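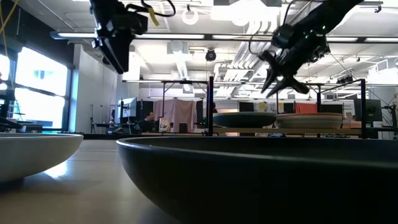 Manuals > Kitchen scales > Trekunen > Section 2: First set-up

Search the manuals... Go

Section 2: First set-up and calibration

Hi again, Milagros Padilla here. If you've read section 1 you've got the scale out of its box and you know which bit is which. Now we get it weighing properly. I've set up a lot of these (my own, my sister's, the ones for the Espiritu baking classes) and the whole job goes quickly if you do it in this order. I always used to skip the leveling and then wonder why my bread was coming out strange!

Have these ready: the scale, four AA batteries, the 500 g calibration weight from the little cloth bag, and a dry cloth.

Choosing a spot

1. Pick a table or counter that doesn't rock. Lean on one corner, then the opposite one. If it moves, fold up some card and fix that first.

2. Wipe the surface down. One crumb under a foot is enough to throw the reading, and I've lost a good part of an evening to a single sesame seed.

3. Keep away from the oven, the fridge and any fan or open window. Drafts push on the pan, and if you're weighing yeast you'll see the numbers wander.
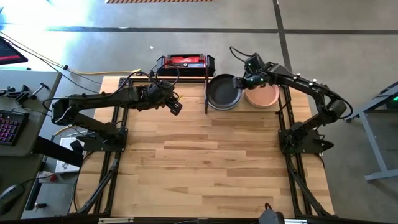
Fig. 2.1. Wooden top made of butcher-block style strips, with black rails along the left and right sides.

Wood, stone and metal tops are all fine. I don't like a folded towel or a silicone mat under the scale, even a thin one. The feet sink in unevenly and you'll be chasing the bubble all day.

Batteries and feet

4. Turn the scale over onto the cloth and slide the battery door toward you. Put in all four batteries, matching the plus and minus marks. Please don't mix old and new ones.

5. Close the door until it clicks, turn the scale right side up and look at the bubble window at the back. Turn the two front feet until the bubble sits inside the ring. Clockwise raises a corner. Small turns, and let the bubble settle each time.

CAUTION: Never lift the scale by its pan. The pan rests on a post and the post bends more easily than you'd think.

Calibrating

6. With nothing on the pan, press ON and leave it alone for 60 seconds. It's warming up, even if the display already says 0.

7. Hold UNIT until you see CAL, then let go. The display will flash 500.

8. Set the weight in the middle of the pan. I hold mine with the cloth so I don't get butter on it. Wait for PASS and take the weight off.

9. Check it. Put the weight back on and you should read 500 g. If you're off by more than 2 g, go back to step 5, check the bubble and run through it again.

Note: If the display says ERR in step 8, the weight probably went on before the number started flashing. Switch off, count to ten and start from step 6.

Using it with your own bowls

Any bowl is fine as long as it sits flat on the pan and doesn't hide the display. Big deep mixing bowls are the usual trouble, because they hang out over the front and you end up crouching to read underneath. The Pledon riser (sold separately) lifts the bowl clear. Press TARE after the bowl is on and before anything goes in it, and remember that heavy stoneware uses up part of the scale's capacity.

If you've got the older Wondonix model, the UNIT button is on the underside and CAL shows as C1. Everything else is the same, except that the feet don't adjust, so you're back to folded card, sorry.

I recalibrate every September before the holiday baking starts, and any time the scale has been moved to another room. Fresh batteries don't need it.

Next: Section 3, Recipes and memory buttons

Page last changed 2026-01-14

We use cookies to remember which manual you were reading. Accept / Settings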